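Tetham Basketry Index

README and data card, release of January 22, 2020

What it is

The Tetham Basketry Index is one table of 700 records. Each record is a passage in a published book where an author makes a claim about basket making among Native peoples of the American West: who made a kind of basket, what plant it was made from, how it was started and finished, or when the practice arrived or died out. The passages come from 18 books, most of them long out of print. The Tetham project did the reading and typing. The name is a label for the table and carries no authority over the subject.

Please note that the unit is a claim. A record says that an author wrote something. It does not say that the thing was so. Earlier versions of this file were used as if every row were a basket, and the maps that resulted were nonsense.

Files

tetham_index.csv – the main table, 28 columns, UTF-8, comma separated
tetham_sources.csv – one line for each book, with edition and the pages read
tetham_terms.txt – the spellings of peoples, plants and techniques as printed, next to the spelling we settled on
CHANGES.txt – corrections, newest first

Blank cells mean the author did not say. The word "unclear" means the author said something and we could not make sense of it. These are different things, so don't merge them on import. Some spreadsheet programs will turn page ranges into dates. Load the pages column as text.

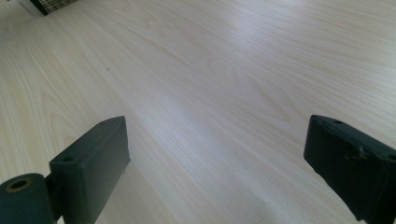

Tabletop with a pale wood grain.

Columns you will probably use

claim_id: a plain number. Gaps are deleted duplicates.
source_key: joins to tetham_sources.csv.
people_printed: the name of the people exactly as the author gave it, including names that are now considered wrong or insulting.
people_settled: our choice of a current name. Blank where we would have been guessing.
technique: coiled, twined, plaited, mixed or unclear.
plant_printed: common or Latin name, as printed.
basis: saw, told, read, museum or none. See below.
claim_text: the passage itself, kept short.
period_low, period_high: the years the author claims for the practice. Many authors write "formerly" and leave it there, in which case both are blank.

The basis column

If you read one part of this card, read this. Most of the older books state nearly everything in the same confident tone, whether the author sat beside a weaver for a season or copied a line from a predecessor. We tried to sort claims by what they rest on. "Saw" means the author says so in plain words. "Told" means a speaker is mentioned, even if unnamed. "Read" means a printed source is cited, or the wording matches an earlier book in the set closely enough that we don't believe it is independent. "Museum" means the author worked from a piece in a collection. "None" means we found no support at all.

"None" is the most common value. We were surprised by this the first time, then reread the same pages and got the same result. Anyone who wants to count authors as independent witnesses should filter on this column first, and should still be wary of what remains. Saying "I saw" costs a writer nothing.

How it was made

Books were read cover to cover, and indexes were not trusted. Each passage was entered once by one reader and checked against the page by another. Where the two disagreed about technique, the value was set to mixed or unclear, which probably inflates both. We did not measure agreement between readers in a formal way and can't offer a score for it.

The term list began as a copy of the Zedell word list, an older typescript arranged by plant. Much of it turned out to be unusable. Zedell treats willow and sumac as interchangeable in several places, and we know of no good reason for that. Every term taken over from it is flagged in tetham_terms.txt with a Z.
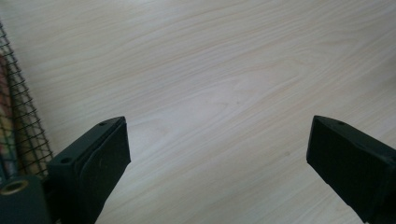
Known problems

Coverage is lopsided. We took books we could get. California and the Southwest are heavy, the Great Basin is thin, and the Plateau is hardly there. An empty region on your map shows our shelf and tells you nothing about weavers.

Weavers are rarely named. The authors named dealers and collectors freely and left out the women who did the work. We had no way to repair that from the books.

Dates of decline are suspect. Five of the books announce that basket making is nearly over, and they were published decades apart. Treat period_high as the author's mood unless basis is "saw".

Plant names drift. "Devil's claw" is fairly safe. "Rush", "reed" and "grass" are not, and we have not tried to assign species to them.

Trade is mixed up with making. Several authors credit a basket to the people who owned it. Where the text allowed a distinction, it is in the maker_or_owner column. It usually didn't.

Uses we would question

Drawing borders between peoples. Estimating how many weavers there were. Dating or pricing a piece you own. Training a classifier on technique without removing basis "none" and "read", which would mostly teach it who copied from whom.

Related tables

The Teixeira concordance covers some of the same books and reports far more claims per page. It splits sentences where we keep them whole, so the totals can't be compared. The Tolix export is a reformatted copy of our April draft and still has the errors we removed afterward. Please don't cite it as a second source.

Corrections

Send the claim_id, the book and the page. A correction without a page will wait until someone has the book open for another reason.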